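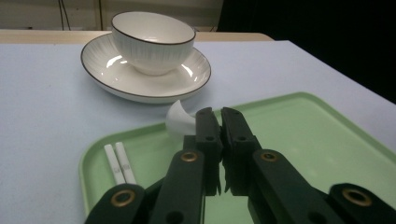 3.2 Tableware and table layout

The tableware was chosen to resemble what people already use at home. We ruled out plain catering ware after the pilot, in which several participants said it made the table feel like a cafeteria and cleared it the way they would clear a cafeteria table, by piling everything on the tray at once. The final place setting was a white bowl with a thin dark line at the rim and faint fluting on the outside, together with a saucer from the same pattern (Figure 1). The matching line matters for the analysis. Participants treated the two pieces as a pair and, when asked to clear the table, usually kept them together until they reached the sink.

Figure 1. Bowl and saucer on the table behind the pale green tray, with a small crumpled tissue near the tray's back edge.

The tray was light green plastic with a raised lip. We used the same model in all 24 households. It was set down at the near side of the table, and participants were free to move it. A single used tissue was part of every layout. Tissues, wrappers and similar small waste were present on the table at the end of most meals in our diary study, and earlier work on clearing has tended to leave them out. We wanted to know at what point in the sequence people deal with waste, and whether they carry it on the tray, inside a bowl, or in the hand.

Tables differed between homes. Where the household had a cloth or other covering in daily use, it was left on. We did not ask anyone to change the lighting or move furniture.

3.3 Procedure

Each household completed the clearing task on several evenings over the study period, which closed in December. The instruction was read from a card: "Please clear the table the way you normally would." No mention was made of the tray. If a participant asked whether it had to be used, the answer was that it was up to them.

A clearing episode began when the first item was touched and ended when the last item had left the table. Wiping was recorded separately and is not part of the episode time. Episodes interrupted by a phone call, a child or a visitor for longer than one minute were dropped. After these exclusions, 1,343 episodes remained.

Episodes were coded with the Brostum scheme, which divides clearing into gather, nest, load, carry and discard. We made two changes to it. The original scheme has one code for placing an object inside or on top of another. We split this into nesting (bowl on saucer, bowl in bowl) and stuffing (waste or cutlery put into a bowl). We also added a code for parking, where an item is moved to a temporary position on the table and left there while something else is handled. Parking was common enough in the pilot that leaving it out would have made the gather phase hard to interpret.

Two coders worked independently on an overlapping portion of the material. Disagreements were mostly about parking and were settled by discussion before the remaining episodes were coded.

3.4 Results for the bowl, saucer and tissue

The bowl and saucer were lifted together in most episodes. Participants who separated them tended to do so when food was left in the bowl, and several explained afterward that they did not trust the bowl to stay in place while they walked. The saucer's raised rim was mentioned in this connection. Some thought it would hold the bowl, and others thought it was too low to help.

The tissue was handled in three main ways. The most frequent was stuffing: the tissue went into the bowl, and the bowl went onto the tray or was carried by hand. The second was to put the tissue directly on the tray. The third was to pick it up first and walk it to the trash before touching anything else. This last pattern was strongly tied to the household. In 11 of the 24 homes it never occurred, while in a small group of homes it was the usual opening move regardless of who was clearing.

Position had an effect on order. When the tissue lay close to the tray's edge, it was more often picked up early, and more often placed on the tray. When it lay on the far side of the dishes, it was usually left until the end and then carried in the hand. We had expected the opposite for the near position, on the assumption that people would reach for the larger items first to free up space.

Tissues placed loose on the tray fell off during carrying in 37 episodes. Almost all of these involved a tray held in one hand. Participants generally noticed and came back for the tissue after setting the tray down, which adds to the total time but is not captured by the episode measure as defined above. We report it here for completeness.

3.5 Comparison with the Fladden data

The Fladden apartment study used a similar task with heavier stoneware and no tray. Its participants made more trips and nested less. Some of this difference must come from the tray, but the weight and shape of the dishes probably contribute as well. A deep, rounded bowl on a wide saucer is awkward to stack with a second pair, and our participants rarely attempted it. They set the pairs side by side on the tray until it was full and then made another trip.

Soomro's second layout set, which includes flat plates, would allow the two explanations to be separated. We have not run it. The layouts used here were prepared with Zilix sheets, and the full set of positions is listed in Appendix B.

We use cookies to improve your experience on this site. By continuing to browse you agree to our use of cookies. Accept all | Manage preferences

3.6 Limitations

The same tableware was used everywhere, so households were clearing dishes that did not belong to them. A few participants said they were more careful than usual for this reason. The habit of carrying several items in one hand may therefore be underrepresented. The tissue was also supplied by us, and participants may have been less inclined to put it in a pocket than they would a tissue of their own.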